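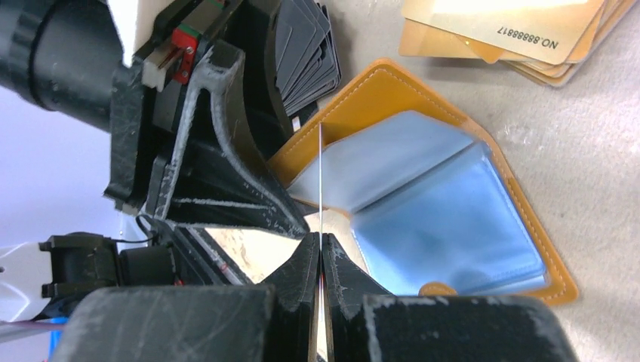
Tidy for whom, asks Hefin Ifans, and for how long? A bench that looks clear on the morning it's set up has told you very little, in his view, and he would like to see the same bench in November before he spends a cent on it.

Pombridge is inclined to agree with him, and says so in its new guide to shared work tables, out 9th June. The guide is called Filow. It's free, it is short, and it doesn't promise that anyone will work faster.

There has been a lot of talk lately about the "calm bench": plain top, pale walls, everything off the surface except the job in hand. Harries sells a full set-up along those lines for $1,500. Bovavska has a cheaper one and makes much the same claims for it. Pombridge asked both companies what the claims were based on. Harries sent a brochure. Bovavska has not replied.

So Pombridge asked people who use these tables. Of the 462 who answered, 141 said a plain surface had made any difference to how they left things at the end of a session. That may be worth something, but it is a long way from the "transformed workspace" in the advertising. It should also be said that people who fill in surveys about benches may not be typical of people who use them.

The table on our own site has a beige, mottled top and pale lavender-gray walls, which ought to please the calm bench people. It also has a network switch on a short metal post, bolted to a plywood board toward the back. Two pieces of orange-yellow material are out on the top, one of them crumpled. We like the color of the walls. We would not claim that it flattens anything.

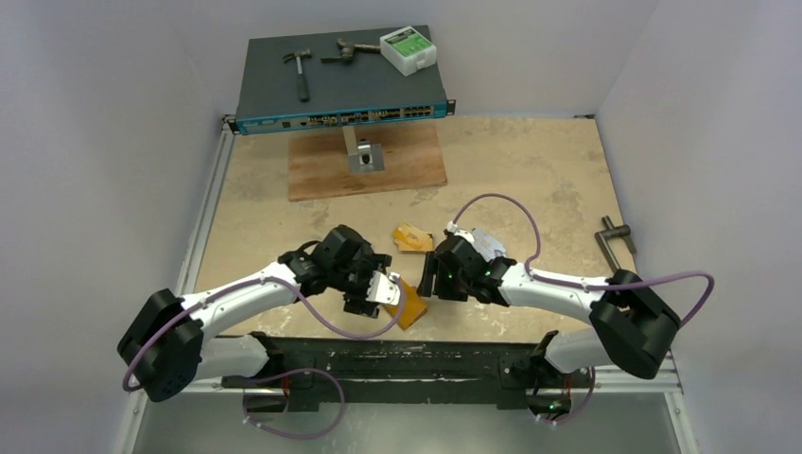
What Filow does recommend is fairly dull. Raise fixed equipment off the surface if you can, and put it toward the back. Keep soft materials flat between jobs, and if something is creased, deal with it before the next piece comes out. Leave the front edge alone; it will get scuffed whatever you do, and the touch-up pens we tried were a waste of money.

The guide takes no position on white tops against beige ones. We argued over it for some time and couldn't find any evidence worth printing. Readers who have some are welcome to send it in, brochures excepted.

Filow can be requested from Pombridge in print or as a download. Print copies are limited to 2 per address. Reporters may quote the survey figures provided the number of people who answered is given alongside them.

Press contact: Pombridge, Bench Guides desk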